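**Wollis Inselplatte „Nasley“, dunkel graubraun, poliert**

Hersteller: Değirmenci
Preis: 426 Euro je laufendem Meter, ohne Montage
Lieferzeit: 6 Wochen ab Aufmaß
Kanten: gerade, auf Wunsch leicht gefast
Oberfläche: poliert (matt derzeit nicht lieferbar)

Im Katalog von Değirmenci heißt die Nasley „pflegeleicht“ und „zeitlos“. Das zweite Wort überlassen wir Ihrem Geschmack. Beim ersten haben wir Einwände, und weil wir die Platte trotzdem verkaufen, stehen sie lieber vor der Bestellung auf dieser Seite als danach in einer Reklamation.

### Glanz

Wer polierte dunkle Flächen mag, bekommt mit der Nasley viel davon. Sie spiegelt Deckenleuchten deutlich. Bei einer einzelnen Lampe über der Insel stört das kaum, bei mehreren Spots sollte man vorher mit dem Elektriker reden. Fingerabdrücke sieht man im Streiflicht, Kalkränder ebenfalls. Der Hersteller empfiehlt ein „handelsübliches Tuch“. Wir empfehlen Mikrofaser und etwas Geduld.

### Fuge

Große Inseln werden geteilt geliefert. Die Fuge läuft in der Regel der Länge nach und bleibt sichtbar, wenn auch schwach. „Nahezu unsichtbar“, wie es im Prospekt steht, haben wir bei keiner unserer Montagen unterschrieben. Wer sich daran stößt, sollte eine kleinere Insel planen oder ein anderes Modell nehmen.

### Alltag

Krümel und Salz lassen sich abwischen. Fett von Knabberzeug auch, nur zieht man beim ersten Wisch gern einen Film über die Politur, und auf der dunklen Fläche sieht man den sofort. Zur Kratzfestigkeit nennt Değirmenci keine Werte, die uns überzeugt hätten. Auf der Platte schneiden würden wir nicht. Die Garantie gilt 7 Jahre, schließt aber „übliche Gebrauchsspuren“ aus, und was üblich ist, steht nirgends.

### Muster

Das Handmuster ist zu klein, um den Glanz zu beurteilen. Fragen Sie nach dem großen Stück und legen Sie es abends bei eingeschaltetem Licht auf Ihre jetzige Arbeitsfläche. Termine und Aufmaß macht Ilgın Demirtaş. Sie sagt Ihnen auch, ob die Platte ohne Teilung durch Ihr Treppenhaus passt.

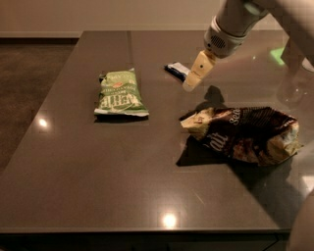 *Plata, im Februar*

Drei helle Lichtpunkte auf der Platte, die Längsfuge links der Mitte: So viel Spiegelung muss man wollen. Auch die Chipstüten, die grüne mit „KETTLE“ und die zerknitterte dunkelbraune, werfen kräftige Schatten auf die Fläche. Im Prospekt liegt an dieser Stelle eine Zitrone. 

Bestellungen bitte schriftlich und mit Grundriss. Zugeschnittene Platten nehmen wir nicht zurück.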